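About Us

Hi, and welcome to Brundeo! I'm Adaeze Okoro, and I run the teaching floor here. We're a small company with a slightly odd job: we show robots how to do things by doing those things ourselves, over and over, with our own hands on the controls. If you've ever taught a kid to tie a shoe by reaching around from behind, you already get most of it.

We started out above a print shop with 12 square yards of floor and one pair of arms. Barrett Yazzie built the first set of hand controllers at his kitchen table, and I was the person who kept dropping things with them (a lot of spoons, mostly). These days there are six of us, and we have a proper ground-floor space with a loading door, which still feels like a luxury.

A lot of what we teach is takeout packing. Cup carriers, bags, lids, stirrers, all the stuff that moves across a café counter when the line is long. Our longest-running task is the carrier and the bag, and we've done it so many ways that Rongrong Fang has names for the different styles. 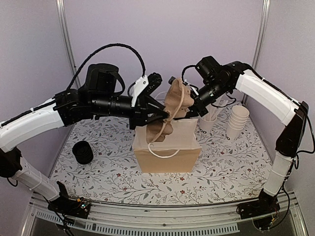

3 min read

The way it works is pretty simple to explain and pretty hard to do well. One person takes both arms, left hand for the left one and right hand for the right one, and does the job from start to finish. The arms copy the hands, and we save the whole run, joint positions and camera views together. Then we reset the table, move things a little, and go again. A full set for one task is 900 runs, and yes, we take breaks!

Molded pulp is a great teacher, by the way. It bends a bit, it catches on paper, and every carrier sits in your grip a little differently. Paper bags are worse (or better, depending on your mood). The handles flop wherever they want and the sides lean in, so you learn to come at the opening with some patience. We want all of that in our runs, the slow bits and the second tries too. When somebody fumbles and recovers, Rongrong marks the spot and keeps it, and those end up being some of the most useful minutes we record.
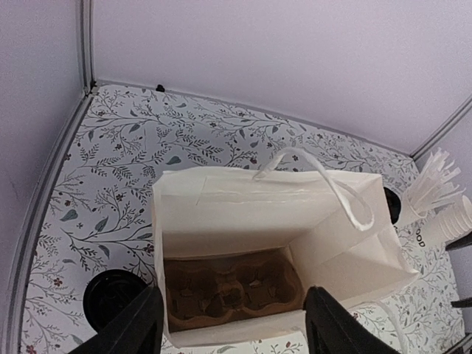 Gus Bellamy looks after new operators, and he has strong opinions about pace. Slower than you think, he'll tell you, and then slower than that. His training runs two weeks, and for the first few mornings you don't record anything at all, you just pick things up and put them down until your shoulders drop. People come to us from all kinds of work — we've had a florist, a dental tech and a guy who tuned pianos — and none of them had touched a robot before they got here. It's a nice mix to have lunch with.

Our clients are mostly teams that train their own models and need good examples to learn from. Whitlock was the first to sign with us, back when we had hardly anything to show them, and we still do a new batch for them every April. We also keep a shelf of smaller tasks that we're building up for ourselves, 171 of them so far, from folding napkins to sorting keys. Some are pretty silly. I'm very fond of the one with the tea bags.

If you'd like to stop in, we do open afternoons from 3 to 5, and you're welcome to take a turn at the controls. Closed-toe shoes, please, and tie back long hair. Write to Gus if you're thinking about working here, or to me for pretty much anything else. The door sticks, so give it a good push.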